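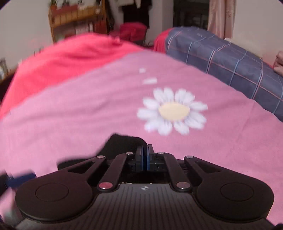 Re: [linens-swap] blankets – what to keep, what to pass on

From: Rosario Sanna
Date: August 28, 2018

Sorry for the slow answer, typing this between two loads. Quoting the bit I'm answering and then my notes.

> Hi all. We're emptying the upstairs room at my mother's before the painters
> get in and I have bedding coming out of every cupboard. Three questions.
> First, how many blankets per bed do people really keep? She has 8 for one
> bed, which seems nuts. Second, what do you do with the fleecy printed kind
> that's too good to toss but matches nothing? Third, does anyone have a way
> of folding quilts so the stack doesn't slide? Mine falls over every time I
> open the door. Also is the Kinnear pickup still running in the fall or do I
> have to drive it all over there myself?
> Thanks, Nindine Road, second house

OK, in order.

How many. We do two per person plus one spare for the house. Eight for one bed is a lot, but don't go by number, go by what gets pulled out in February. If it stayed in the cupboard through the cold weeks last winter it can go. I did ours this morning, everything on the bed in one heap and then sort from the top. Pink one with the big white daisy, red-coral one, blue plaid quilt. The daisy stays, it's the one everybody fights over. Plaid stays too. The red-coral I keep changing my mind about, it's a nice color but it sheds on everything dark, so probably a swap item unless my sister claims it first.

Do the heap on the bed and not the floor, by the way. You want the bed back by night so you have to finish.

Printed fleecy ones. Do NOT cut them up for rags, they don't soak up anything. Kids' rooms, car trunk, dog people. The shelter on the Bodinska side takes them washed, no holes bigger than a coin, no electric ones. Put a note in the bag saying what size it is, they asked for that last time and half of us forgot. Me included.

If it matches nothing, that's fine for a guest bed. Plaid over a flowered one looks OK if there's one color the same in both. Ours has a bit of pinkish red in the stripes so it more or less works with the pink. My daughter disagrees.

Folding. Long way in half, then in half again the same way so you have a strip. Then thirds from the short end. Fold goes toward the door, open edges to the back wall. That's all it is. The stack slides when the open edges face out. Quilts at the bottom, blankets on top, never more than four high or you're back where you started. If your shelf is shallow, roll the top one and stuff it in sideways, not pretty but it holds.

For the really thick quilts I gave up on the shelf and use those Emico zip bags, the 20 inch ones. The small ones split on me at the zipper, both of them, the same week. Don't vaccuum them flat if there's feather in it. Mine came out in lumps and took 48 hours on the line plus a lot of beating before it was a quilt again.

Washing before storing, you didn't ask but somebody will. Yes always. Even if it looks clean. Cool wash, half the soap, no softener on fleece, and let it dry all the way through before you fold – the seams on quilts fool you, feel along the edge with your hand and pinch it. I had one go musty a couple years back becuase I was in a rush and I could still smell it at Christmas.

Kinnear pickup. Still on as far as I know, but the list has to be in ahead of time and they won't take loose stuff. Bags tied, name on a piece of tape. 2 bags per house. If you have more than that write me off list, I have room in the back of the wagon and I'm going over anyway.

Also looking for: one single mattress cover, any color, elastic in good shape. And whoever lent me the drying rack, it's by my side door, come get it any time.

Have to run, machine's beeping.

Rosario

--
linens-swap list. Reply goes to everyone. To write to one person use their own address.
Please trim your quotes.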